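Madley Robotics Project

The Madley Robotics Project is a student course in robot manipulation run by the technical college at Fuludberg. It is open to second-year and third-year students and is taught over two terms, the first entirely in simulation and the second in the workshop. Sixty-one students were enrolled in the most recent intake.

History

The course grew out of an evening club started by Vinzenz Mayrhofer, a lecturer in control engineering. The club met from six o'clock in a drawing office and had the use of one arm, so most members spent the session waiting for a turn. Mayrhofer moved the early exercises into a simulator, and the college adopted the club as a credited course two years later. Marlies Kofler took over the teaching of the simulation term and wrote most of the present task set.

Course structure

The first term is built on a set of 23 tasks, released in order of difficulty. Students work in pairs and submit a control program for each task, which is then run up to 100 times with small changes to the starting positions. Marks are given for the share of runs completed and for the time taken. Early tasks involve reaching and pushing. Later ones deal with objects that can only move in a limited way, such as drawers, hinged lids and parts held on a rod.

The rod task, known among students as Grasso after the pair who first completed it, has a yellow rod assembly carried between two grey posts, with a red block and a blue block next to each other along its line. The arm stands on the same table and works from above with a two-sided gripper.
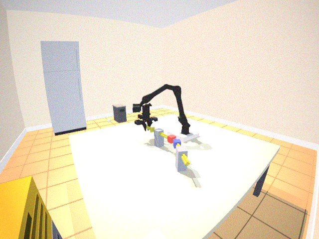 Do students need to know how to program before they start?

Some experience is expected, but a short bridging class is held in the weeks before the first term for those who have none.

Assessment and competition

Each pair keeps a written log of failed runs — this counts for a quarter of the mark — and gives a short talk at the end of the first term. The second term ends in April with the Vorstead Cup, an internal contest in which pairs repeat a selection of the tasks on real equipment. Programs may be adjusted beforehand, but no changes are allowed once a round has begun. The highest score recorded so far is 767 points.

See also

Vorstead Cup
Fuludberg technical college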